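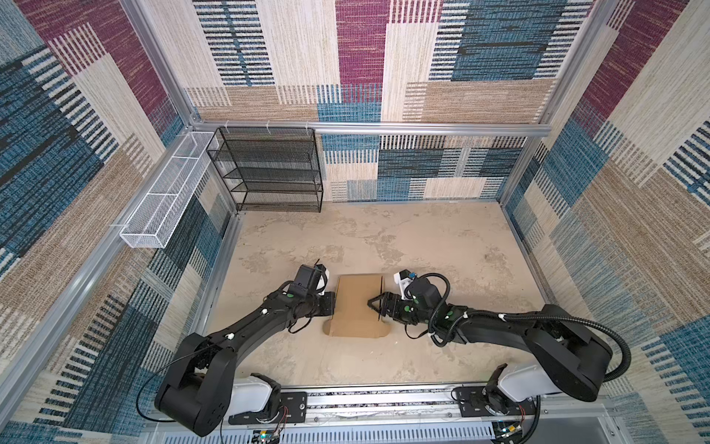
Does the policy need two arms to fold a carton blank?
For most blanks it needs two, because one arm must hold the sheet while the other one presses the crease.

Minutes, folding study group, April
Noted by Tove Hafstein, start 14:10

1. Result so far. The training set has now 2,324 episodes, of them 632 on cardboard. The policy trained on all materials was tested in 200 trials and made a complete fold in 119. The group agreed to write this number in the report without removing the trials where the sheet slipped.

2. Method. Zupan asked that the start position of the cardboard is changed between episodes. At present it is too often in the middle, and the policy may learn the place and not the edge. Agreed. The Dotier group will prepare a list of start positions.

3. Wall pattern. Famach wishes to compare patterned walls with plain ones. Discussed for a long time. Decision: one comparison only, after the new start positions are ready — same policy, same blanks.

4. Labels. A fold that opens again is to be marked as failed. Old labels at Brullholm must be checked for this.

5. Other matters. Draft of the method chapter goes to all partners before the next meeting.

Closed 15:25.

Posted in April by Tove Hafstein
3 comments · 7 shares
Contact | © Brullholm | Back to top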